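Notes for the Thursday talk (open day at Hultwood)

12 shares | 3 comments

Okay, hi everybody, can you hear me in the back? Good. Wait for the door to close, then start.

So I went to the open day at Hultwood in June, and I've been boring my friends with it ever since, and now it's your turn. Quick show of hands: who's ever stood next to a robot arm while it was running? (Pause. If it's most of the room, skip the bit on safety lines.)

Hultwood is the old furniture works out past the rail yard. Greltarance has the ground floor now, and they put together small arms that sort and pack parts. Twice a year they open the doors, you get a sticker with your name on it, and you can walk right up to the yellow line. Not over it! I got told off once and I deserved it.

I'd signed up for the 2 o'clock tour, and there was time for coffee first. Terrible coffee, great cookies.

First stop was the packing demo. The arm is called Rukivitz, which I spelled wrong on my feedback card. It picks plastic fittings out of one tray and drops them into another, over and over, and they'd had it going since the doors opened. The counter on the wall said 328 when we walked in. I wanted to stay and watch it get to 400, but the tour moves along whether you want it to or not.

What I really want to talk about is the second stop, with the wrist camera. I'd always pictured the camera up on the ceiling, looking down at everything like a store camera. This one's tiny and it rides right there on the wrist, so you get the arm's own point of view up on a big screen. I loved this part! Kids were pushing to the front, and so was I, a little.

(Next slide. Leave it up and don't talk for a few seconds.) 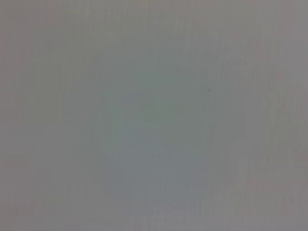 Wrist camera view, very close up and out of focus.

Any guesses? Go on, shout something out. (Take two or three.) I can't tell you what the surface is from this, so nobody's winning a prize. It's gray, there's a soft blue-green patch in the middle, and if you look just to the right of the patch there's one little dark speck. Could be dust, could be a mark on whatever it is. I walked up to my laptop screen and tried to wipe it off.

Keep this up while I do the next bit.

I asked our guide how the arm can work with a picture like this, and she said you don't want to lean on one picture. You use the view from farther back to decide where you're going, and up close you want something else helping, like a sense of touch. I thought about reaching for my glasses in the morning. My eyes are no use at that point, my fingers do the job.

Then somebody asked how long it takes to teach it a new part, and we got a long answer about practice runs. They'd saved 2736 of them for the fittings job. Three people wrote that number down, and I was one of them.

(Slide off. Drink some water.)

Last stop was the Odukoya bench, where you get to drive an arm yourself with a pair of handles. Tell the cup story here, keep it short. I knocked it over on the first try, and on the second, and the boy behind me stacked his right away and asked if he could go again.

If you want to go, the next open day is in the fall and you have to sign up ahead. Wear closed shoes, they do check. I've got the sign-up sheet by the door, and I'm happy to take questions until they need the room back.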